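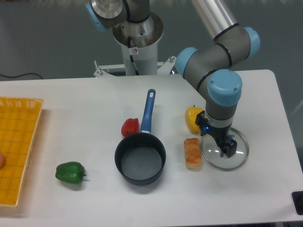 Print this post | E-mail this post

I've been itching to write this one up! For most of the year our little group has been working on Undska, which is our name for a way of teaching an arm to do kitchen table jobs from demonstrations, and last week we finally got a result that made me walk a lap of the building.

The idea is simple enough to explain over lunch. Normally you record a person driving the arm through a task, and the policy learns to copy the whole motion, start to finish. With Undska we cut each demonstration at the moments of contact (gripper meets knob, lid meets pan) and train on the short stretches before and after each cut much more heavily than on the long travel through the air. The travel is easy. The last few centimeters are where everything goes wrong, and a glass lid is a mean test of that: it's clear, it throws back bright streaks from the lights, and the only good place to hold it is the knob in the middle.

We had 200 demonstrations of lid work and trained two policies on the same 193 of them, after throwing out seven where the operator fumbled and started over. The plain one, which we call Granevach, is the usual copy-everything recipe. Then we ran both with the table cluttered up with peppers, bread, a saucepan and so on, moving things between runs. Granevach got the lid onto the pan in 55 percent of its tries. Undska got there in about 80!! I made our student rerun the scoring script because I didn't believe it.

Before anyone gets carried away (me included), we picked the cut points by hand, and that took ages. Jaidee, the tool we're building to find them from the gripper current, still misses soft contacts, so bread is hopeless for now. It does fine on the knob. Peppers are somewhere in between, and I have a theory about the stems that I'll save until I've tested it.

The other thing I want to try is Aden, our older dataset, which is all cups and bowls with no lids in it. If the cutting trick helps there too, without touching any of the settings, I'll be a lot more confident that we found something general. We're aiming to have that done by December.

Questions about the training setup are very welcome, I'm happy to go on about loss weights for as long as you can stand it.

Last updated: 13/08/2025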